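Skulitz Wireless and Telegraph History Circle
Minutes of the April meeting, back room of the Brandero, 7:00 p.m.

Present: 21 members, two guests, and a man looking for the chess club, who stayed until the break.

1. Minutes of the previous meeting
Approved after the word "heated" was changed to "lively" under item 4. The member who had asked for "heated" wished this recorded.

2. The Ortner receiver
The restoration group reported that the Ortner set now receives one station clearly. The station plays accordion music. The group has replaced five capacitors and the mains lead, and would like to leave the original speaker cloth alone, moth holes included. A proposal to fit a modern speaker behind the cloth, where visitors wouldn't see it, was put to the vote and lost by a wide margin. The proposer said he had expected as much.

3. Crystal set evening
The evening for local schools went ahead with 408 feet of antenna wire strung between the hall and the bowling green. Most of the children heard something. One heard a taxi dispatcher and was delighted. The wire has come down again, apart from the piece in the chestnut tree, which the bowling club has written to us about twice. Ladder to be borrowed before they write a third time.

4. The Gatis collection
The family has offered us the late Mr. Gatis's magazines and service sheets, some 3,000 items, on condition that they stay together and leave the garage by summer. Discussion was long. Points raised:
– whether we have the shelves (no)
– whether we could get the shelves (possibly)
– whether anyone would read Danish (one member, "slowly")
Agreed to accept. Sorting will start with the service sheets, as these are what people write in and ask for. Duplicates will be listed before anyone takes one home, and this includes officers.

5. Telegraph key demonstration
Two keys were wired up across the room and a message was sent in Morse. It was meant to read SUPPER AT NINE. It was taken down as SUPPER AT NONE, and caused some concern. Practice sessions will start half an hour before each meeting.

6. Newsletter
The spring issue is four pages short. The article on spark transmitters is promised, as it was in the fall. Photographs are welcome, with captions.

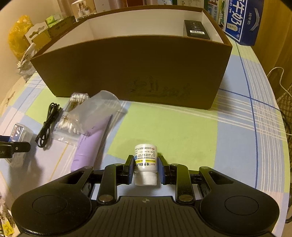
Vitamin B1 tablets, on the plaid tablecloth.

7. Any other business
The tea fund is in credit. The heater in the back room hums at a pitch that bothers three members and can't be heard by the rest. Left on the table until it gets warmer.

Meeting closed at 9:20 p.m. Supper was served.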